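Visit report: Gorkberg office refurbishment floor, open afternoon in September

Written for the facilities group at Mernaneck. Edith Puma and I attended. Ryszard Kurek had planned to come and sent a list of points to raise instead, which are covered under the relevant headings.

Background

Gorkberg reconditions office seating and tables for resale and for return to the original customer. The firm opens its finishing floor to trade visitors twice a year. We currently hold 96 task chairs on two floors, most of them mesh, and the contract for their cleaning and minor repair with Losberg runs out this winter. The purpose of the visit was to see how a chair is cleaned and checked before release, and to judge whether the same routine could be carried out in our own rooms by our own staff.

Reception was at 1:30 p.m. Clotilde Moulin, who manages the finishing floor, led the group. There were visitors from Vincze as well, mostly interested in tables, and the group was split after the introduction so that each half could ask its own questions.

The building

The finishing floor is one long room on the upper level of a former textile store. Walls are brick, with a dark baseboard, and the floor is brown wooden planking. The ceiling is painted white and the services run exposed beneath it, white pipes and ducts grouped close to the brick. White worktables occupy the open part of the room. Heating is from the floor below. Noise was low enough for normal conversation.

The access route is by freight elevator. Edith measured the door opening at 80 inches high, adequate for any chair with the headrest fitted and for most tables stood on end. The stairs are not used for furniture.

Ryszard asked whether a timber floor is a problem with castors. Moulin's answer was that grit is a bigger problem than the castors. The planks are swept before the first chair is moved each morning and again after lunch. Hard castors are changed for soft ones on any chair that will go back to a timber floor, and the customer is charged for the set. We have timber on one floor only and have never made the change.

Wiping down

Cleaning is by hand with a cloth. No spray is applied directly to a chair. The cloth is dampened first, wrung, and folded so that there are several clean faces to use in turn. The sequence is fixed: headrest, backrest, armrests, seat, then base. Work from the top means that whatever falls is picked up in a later pass.

Cloths are color coded. Red is for upholstery and mesh, blue is for tabletops and painted metal, and yellow is kept for the base and castors. A cloth that has touched the floor goes straight into the laundry bin whatever its color. Moulin stated that the floor gets through 100 cloths in a normal working day, washed overnight without softener. Softener leaves a film on mesh that attracts dust, a point also made in the Losberg manual, though our own cleaners have been ignoring it.

Black seats are done twice. Lint and the edge of a drying mark both show on black, and the second pass is made with a dry cloth in one direction, back to front, finishing over the front edge. The front edge takes most of the wear and is the place where a fabric seat is first rejected. Armrest pads are wiped on the underside as well as the top. Edith ran a finger under one of ours the following morning and the result supports the practice.

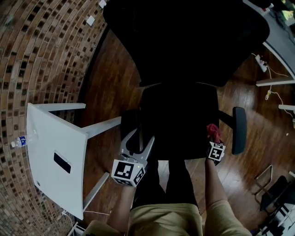
Small tables and loose items

Side tables are treated as a separate class from worktables. The square white type with four slender splayed legs is common in reception areas and comes in with the legs loose more often than with a damaged top. The routine is to turn the table over, check each leg fixing for play, tighten, and only then clean the top. Legs set at an angle take a sideways load whenever the table is dragged, so the instruction is to lift.

White tops are checked for rings and for adhesive left by labels and pads. Adhesive is softened with warm water under a cloth for several minutes and then rolled off with the thumb. Scrapers are banned on this floor after damage to a batch of tops last year.

Hanne Ruotsalainen, the floor's quality lead, raised the matter of drinks. Bottles are allowed if capped. Open cups are not. She would prefer a separate shelf for bottles and has asked for one in the next budget round.

Cables were the weakest point of the housekeeping in my view. The white desk near the chair position has a power strip on the floor underneath, with white and yellow cables running from it over the boards, and a white cable trails below the side table. A chair rolled back without looking would go over them. I mentioned this to Ruotsalainen, who agreed and said under-desk trays are on order. For comparison, we fitted trays at Mernaneck two years ago at a total cost of $1,890 and have had no castor damage to a cable since then.

Mesh chairs with headrests

These account for the majority of our stock, so we spent the longest time on them. Gorkberg treats the mesh back as the component that decides whether a chair is worth reconditioning. Gas lifts, castors and arm pads can be replaced in minutes. A mesh that has lost tension cannot be restored, and replacement requires the frame to be opened.

Tension is checked with the flat of the hand, pressing at the middle of the back and then at each side, level with the lumbar area. The two sides should feel the same. Anikó Pálfi, who does most of these checks, also looks along the back from behind and low down, at knee height. A twist in the frame is easier to pick up from there than from standing, and so is a sag in the lower third of the mesh. I tried it and was able to see a twist that I had missed from above on a chair in the reject row.

Dust is removed from mesh with a soft brush before any damp cloth is used. Wiping first pushes the dust into the weave. The brush goes from the rear face toward the front, after which both faces are wiped with light pressure.

The adjustable headrest is run through its full height range and left at the lowest position for storage and transport. The usual fault is a worn detent, where the headrest drops under its own weight. Pálfi fits a new insert from stock. The part is not interchangeable between makers, and she advised us to find out exactly which versions we have before ordering. We have at least two.

For positions near a brick wall she recommends a standing clearance of one chair depth. Brick wears through the edge of a headrest or an arm pad quickly, and a low wall outlet with a cable in it is likely to be hit by the base. Floor tape can be used to set the limit, but it lifts at the corners on planks and needs to be checked weekly. 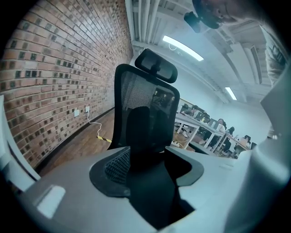 Questions at the end

The session closed at 3:45 p.m. with questions at one of the worktables. The Vincze visitors asked about edge repair on laminate, not recorded here. Our questions and the replies:

Time per chair. Twelve minutes for a mesh chair with no faults, including the brush stage. Losberg allows seven and leaves out the brush.

Training. One day on the floor with Pálfi or Ruotsalainen, followed by a check of the trainee's first chairs. Gorkberg would accept two people from us at a time.

Records. One card per chair, tied to the base until release and then filed. The card has a line for tension, left and right, and a line for the headrest. Moulin gave us a blank card, now in the facilities folder.

Interval. Twice a year for chairs in daily use. Shared chairs in meeting rooms can go to once a year if the arm pads are wiped monthly.

Actions

Edith to list headrest versions on both floors and mark any chair with a detent that slips.

Ryszard to price soft castors for the timber floor only.

I will ask Losberg whether the brush stage can be added to the present contract for the remaining months — if the answer is no, we should book the training places before the contract ends. Cloths in red, blue and yellow can be ordered now from the existing cleaning budget.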